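Filed under: Talks and Handouts / Activity Rooms

Setting the Table: Cloths, Baskets and Small Objects in the Activity Room
Speaker notes, Benley session

Slide 1. Opening

Good afternoon, and thank you to the Benley program for the invitation. This talk is addressed to staff who prepare tables for sorting and tidying activities. It covers the cloth, the basket and the objects that go into the basket. It does not cover the teaching of the activity, for which a separate handout is available at the door.

Please hold questions until the break after Slide 4. The full session is 60 minutes, including that break.

Slide 2. Why the table comes first

The Hamivton rooms were furnished over several years, and the tables do not match. Some have a dark top, some have a light one, and two of the older ones have a pattern that makes small items hard to find. When the rooms were reviewed, staff reported spending more time looking for pieces than putting them away.

A plain cover was adopted as the common standard for all rooms. It gives every table the same surface, whatever is underneath. It also softens the sound of objects being set down, a matter raised by the reading group next door on more than one occasion.

(Pause. Ask how many in the room currently use a cover of any kind.)

Slide 3. Choosing a cloth

The Leclerc rooms tested three kinds: a coated cover, a printed cotton and a plain white cloth. The coated cover wiped clean but let round items travel. The printed cotton was well liked and was withdrawn for the same reason as the patterned tables. The plain white cloth was kept.

White shows marks, and staff should expect it to. A cloth with faint stains that remain after washing may stay in use for tidying activities. It should be retired from any activity involving food. Replacement cloths are ordered under stock line 1408, and the order form should state the room as well as the table.

Ironing is not required. Fold lines fall out after a few days on the table. A ridge high enough to stop a ball should be smoothed by hand before the session begins.

Slide 4. Hang and fit

The cloth should hang over the front and the sides. A short cloth slides when a basket is pulled across it. A cloth that reaches the floor is a trip hazard, and the hem should be turned up and clipped at the back.

Where items have to stay on the table between sessions, the spare cloth may be drawn up over them. Staff at Hamivton prefer this to a second cover, and the practice is acceptable as long as the working area stays flat.

(Break for questions. Water is on the side table. Resume with the lights lowered.)

Slide 5. The basket and what goes in it

A woven basket is recommended for the first activities. It is light, it has some grip against the cloth, and it makes little noise. Check the rim each month for loose ends and remove any basket that catches on sleeves.

Begin with no more than 6 objects on the table at once. For a first session, three is sufficient. Choose items that differ clearly in shape as well as color, so that a participant who does not rely on color can still name and find them. A ball and a cylinder make a good pair: one will roll if it is nudged, and the other will stay where it is stood. Strong colors such as red and green read well against white.

Leave a hand's width or so between objects. Crowded items are picked up two at a time, and the participant then has to put one down again before continuing.

Speaker: leave the picture up while the spacing is discussed. Point out the gap between the green ball and the upright red cylinder, and the position of both behind the basket. The creases in the cloth are within what we allow. 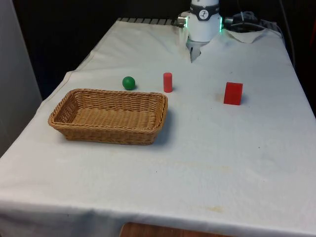 Slide 6. Closing the session

At the end of each session the objects go back into the basket and the basket goes back on its shelf. The cloth stays on the table unless it is damp. Damp cloths go in the laundry bag and are not to be folded into the drawer.

The Rilteo checklist is being revised to match these notes. Until the new version is issued in January, the present checklist applies, with one change: the line asking staff to wipe the table top should be read as an instruction to shake out the cloth.

Requests for cloths, clips and baskets should be made through the room log. Entries made before noon are collected the same day.

(Return to Slide 3 if there are questions on ordering. Collect the sign-in sheet before the room is cleared.)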